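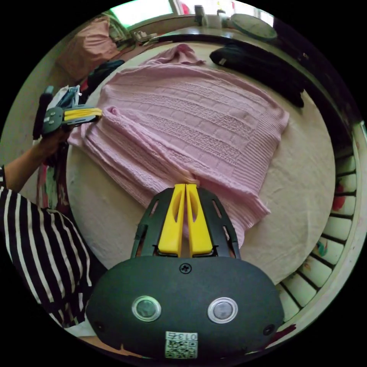 Pink cable-knit sweater on a round table

THE SPRING SHOW AT PESERO GALLERY OPENS IN MARCH with 43 works on paper by Silviu Văduva. Most are monotypes from the last two years, and a few are older pencil studies that have not left his studio before. The opening runs from 6 to 9 in the evening. Silviu will be there and will say a few words at 7, after which the back room will be open for anyone who wants to look through the unframed sheets.

Many of you will remember his last show with us, the one with the large river drawings. The new work is smaller and darker. He began it at Urel, where he had the use of an old etching press for one winter, and he kept going after he came home and had to print by hand with the back of a spoon. The difference shows in the surface. The Urel prints have an even black, and the later ones are patchy, with the grain of the paper coming through. We have hung the two groups on facing walls so you can compare them. Prices start at $115 for the smallest sheets, unframed. A full list is at the desk, and I can email it to anyone who asks.

A second, related event takes place in April at Bedoya, the bookstore two doors down. Silviu has made a book called Hider, 11 prints with a short text of his own, and the store will have it on the table for one evening before it goes to the binder for the full run. The title comes from a childhood game and also from the figures in the prints, who are mostly behind something: a door, a curtain, a coat on a hook. You can order a copy that night or through the gallery later. The price will be the same either way. Seating at Bedoya is limited, so please write ahead if you plan to come. 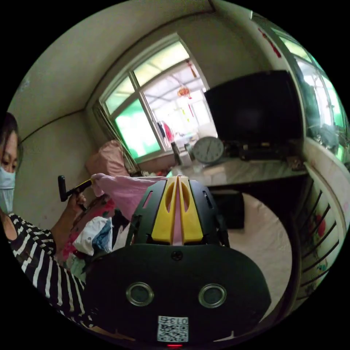
Silviu's monotypes are made by rolling ink onto a plate, drawing into it or wiping parts of it away, and pressing paper on top before the ink dries. Each plate gives one good print and sometimes a faint second one, called a ghost. There are 4 ghosts in the show, hung next to the first prints they came from. He builds many of his figures out of one or two plain areas of pattern. A striped sleeve does very well for this, black and white bands like those on the long-sleeved shirt in the photo, bending as they go around an arm. With stripes he hardly needs an outline, and in several of the prints he leaves it out. Look for this in the row to the left of the office door.

A note on framing. We have had questions about whether the works come framed. The ones on the wall do, in a narrow maple frame, and the price on the label includes it. The sheets in the back room are sold in a folder with backing board. If you would like one of those framed the same way, leave it with us and allow three weeks. We use the same framer as last year.

Works that are sold will stay up until the show closes at the end of April. Local buyers can pick up at the gallery any afternoon in the first week of May. We ship within the United States at cost, flat if framed and in a tube if not. Please let me know your address at the time of purchase and whether someone will be home to sign.

The parking lot behind the building will be closed for paving during March. There is street parking on both sides after 5, and the lot by the library is free in the evening. The side entrance with the ramp will stay open as usual.

If you have trouble opening the price list, reply to this newsletter and I will send it again as a plain file.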